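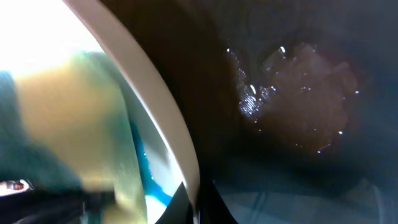

How full should the basin be for a load of cloths and soft items?

Half full of water at most, with the items added after. The carton for the Plitura says "fill to the rim," and we would ignore that. A basin filled that high spills the moment a hand goes in.

Section 6. Soaking and Hand Washing

This section covers the Plitura basin used on a counter, a bench or a floor. It replaces the leaflet packed with earlier Sunik basins, which promised that most stains would lift "overnight, without effort." Some do. Grease generally doesn't, and neither does anything that has already been through a hot dryer.

Before you start

1. Rinse the basin with plain water and wipe the inside of the rim. Lint collects there and goes straight back onto the next load.

2. Set the basin where it will stay. Moving it full is a poor idea, whatever the molded lip suggests about lifting.

3. Sort by color. Bright blues and greens deserve suspicion for the first few washes, including the ones labeled colorfast. Press a damp white rag against a hidden corner for a minute. If color comes off on the rag, wash that item alone.

4. Read the care tag. If the tag is missing, assume cool water.

Soaking

5. Add cool or lukewarm water to the halfway point.

6. Stir in the detergent until it disappears. Use half of what the bottle tells you. The people who print that line also sell the bottle.

7. Put the items in one at a time and push each one under. Fuzzy fabrics hold air and will float for a while. Leave a folded towel on top if they keep coming up.

8. Soak for 30 minutes. We have heard every argument for longer. Vega Aranda, who rewrote this section in March, left matching dishcloths in for 30 minutes and for a full night and could not tell them apart afterward.

Note: A cap of white vinegar is often recommended for "setting" dye. We have not found that it sets anything in modern fabric. Your cloths will smell of vinegar until you rinse them.

Rinsing and emptying

9. Squeeze the items through the water. Don't twist them, particularly anything with a raised pile.

10. Tip the basin away from you over a sink or floor drain. Go slowly at first.

11. Refill with clean water, squeeze again, and repeat until the water stays clear. Two rinses is the usual figure given. Expect three if you ignored step 6.

12. Press the items flat against the side of the basin to get the worst of the water out, then hang them.

Caution: Don't use boiling water. The Dudgate basin in the same range was sold as fit for it, and we still get those back with the base bowed.

Caution: Never mix bleach with vinegar or with any cleaner containing ammonia. Never leave a basin of water where a small child can reach it.

Storing

Dry the basin before stacking it. Two wet ones will lock together, and the advice to "twist gently" seldom works. Run warm water around the outer one and wait.

Scratches inside can be left alone. Prasetyo Jugah at the parts desk can supply the Ene drying rack (part 609), but a towel rail will do the same job.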